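# What an open afternoon should show

Emeck opened its Tendthorpe workshop to visitors for an afternoon in June, and I went because I had spent the spring reading claims about household robots and wanted to see one do something dull. I think more firms should hold afternoons like it, and I think they should change the way they run them.

The room was small. Visitors stood along one wall and the arm worked at a counter in front of a curtain. Enikő Pálfi, who runs the handling group, told us the task was tidying: pick up a household object, put it where it belongs, go on to the next. She said the system had been trained on 2,560 recorded attempts, of which 1,261 had been thrown out as unusable. I wrote both figures down, as they were the most useful thing I heard all day. Half the work had gone in the bin, and she said so without being asked.

Then the demonstration started, and the room went quiet in the way rooms do when a machine moves slowly.
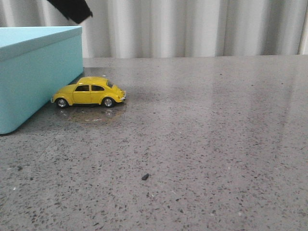

*The toy car and the lidded box on the counter at Emeck, with the tip of the gripper at the top.*

A toy car is a harder thing to pick up than it sounds. The roof is rounded, the paint is glossy and the wheels may roll if you nudge it. A four-year-old manages without thinking. The arm took its time, and on one of its five runs it gave up and went back to its starting position. Teguh Sitompul, at the keyboard, said "that one's a miss" and started the next run.

My complaint is with what happened afterwards. The firm's closing talk used a short film, and every run in the film was a success. Anyone who came in late would have gone home with a false idea of the machine. The people who had stood by the counter knew better, and I noticed they asked better questions. One woman wanted to know what happens when the lid of a box is on tight. The answer was that it hasn't been tried yet — a perfectly good answer, and one that belonged in the talk.

I have been to the other sort of event. At Prukia's showroom last year the robot was behind glass, the objects were fixed in place and a presenter spoke over the top of it throughout. I learned nothing there that I could not have read on the leaflet.

So I would ask Emeck for two things next time. Put the missed runs in the film. And let visitors choose from a tray of objects, even if that means an hour of failures. People are more patient with a failing machine than firms seem to believe, provided they are told what they are watching.

Pálfi said she would raise it. The next open afternoon is planned for the autumn, and I have put my name down.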